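Print this page | E-mail this article

Household Tasks on a Shared Tabletop: What a Single Arm Can and Cannot Yet Do
Mal-soon Bang, Gyu-bin Na, Min-kyu Maeng, Jae-in Ji
Posted in October

4. Tabletop Tidying and the Problem of Scoring It

4.1 Motivation

Claims that a machine can "clear a table" or "put away the dishes" are hard to compare, since each group picks its own table, its own dishes and its own idea of when the work is done. The Gultuvitz protocol fixed the objects but left the end state to the operator. The Stedex protocol did the reverse. In both cases a trial could be counted as a success although a person coming into the kitchen afterward would have called the table a mess.

We therefore split the chore into short instructions, each naming one object and one destination, and scored every instruction twice. The first score asks whether the named object is at the named destination when the arm stops. The second asks whether anything else on the table has been moved that should have been left alone. The two scores diverge more than we expected, and most of this section concerns the gap between them.

4.2 Objects and Layout

Play food and light kitchenware were used throughout. They are cheap to replace and survive being dropped, but they are also easier than the real thing in one respect and harder in another. A toy bottle does not leak. It also weighs very little, so that a fingertip brushing against it will shift it where a full bottle would stay put. Results on such objects should not be read as results on groceries.

Layouts were left cluttered on purpose. Earlier work from the Wang workshop spaced its objects so widely that the arm never had to choose an approach direction, and success under those conditions says little about a kitchen counter at 7 in the evening. Figure 3 gives views of one layout, from wrist-mounted and fixed viewpoints.

4.3 Procedure

Each policy was run for 80 trials. A trial began when the instruction was sent and ended when the arm reported completion or when 60 seconds had passed. The operator did not touch the table during a trial. Between trials, objects were returned by hand to positions within the tolerance given in Appendix B, with no attempt to reproduce the exact rotation of round items.

Training data for the larger policy consisted of 700 demonstrations, recorded by two of the authors (G. Na and M. Maeng) over several weeks. The demonstrators were told to work at a comfortable pace and to repeat a grasp if it failed. Failed grasps were kept. The smaller policy was trained on a subset chosen at random.

4.4 Causes of Failure

Three causes account for nearly all failed instructions.

(a) Loss of the target at close range. As the wrist descends, the object leaves the wrist view or is hidden by the fingers. The policy must then rely on the fixed view, where the same object may be behind the arm. A person reaching into a cupboard has the same difficulty and solves it by touch. Our gripper carries no touch sensing, and the policy often closed on air a short distance from the object, then lifted and went on as though it had succeeded.

(b) Confusion between similar items. When a layout held two objects of the same kind, an instruction such as "move the strawberry to the plate" had more than one correct reading. We accepted either. The policy sometimes accepted neither and moved back and forth between them until time ran out.

(c) Contact with neighbors. The housing behind the fingers is much wider than the fingertips, and the policy seems to plan for the fingertips only. Cups and bowls suffered most. This is the failure that the first score misses entirely.
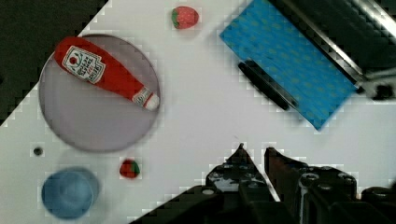
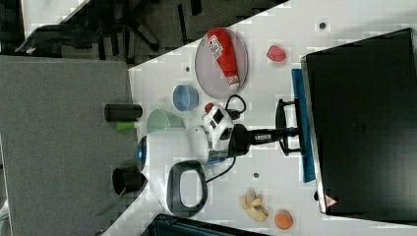
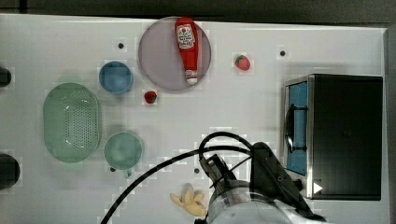
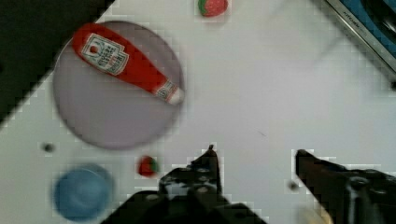 Figure 3. One tabletop layout, from several viewpoints. A red bottle lies across the round plate in all four views.

4.5 Discussion

Whether the results amount to "doing the chore" depends on who is asked. J. Ji scored a portion of the trials a second time from video without seeing the first scores, and agreement was good on destination but poor on disturbance. One rater counted a bowl that had turned in place as disturbed; the other did not. We now think disturbance should be measured as a distance and reported as such, with the threshold left to the reader.

Speed deserves a separate remark. Even where both scores were favorable, the arm was slower than a person by a wide margin, and much of the lost time was spent in hesitation above the table, before any contact was made. In a home this may not matter - a table tidied overnight is still tidied. On a packing bench it matters a great deal. The Basard trials, which placed a similar arm beside human packers, were stopped for this reason, although the grasping itself was judged acceptable.

A further point concerns recovery. Human demonstrators who knocked something over generally set it upright before continuing, even when the instruction did not ask for it. The larger policy picked up this habit in part. It would turn toward a fallen cup, attempt one grasp, and then abandon both the cup and the original instruction. The smaller policy ignored fallen objects and finished more instructions as a result. Under the first score alone, the smaller policy would therefore look like the better housekeeper.

We do not claim that more demonstrations would remove these failures. Adding data reduced confusion between similar items but had little effect on contact with neighbors, which points to a limit in what the policy is given to see. A second fixed view from the opposite side of the table is being tested, and the results will be reported separately.

4.6 Acknowledgments for This Section

The authors thank Kyung-hwa Cho for building the reset templates and for comments on an earlier draft of 4.4.

Copyright the authors. Contact: Mal-soon Bang, corresponding author | Back to top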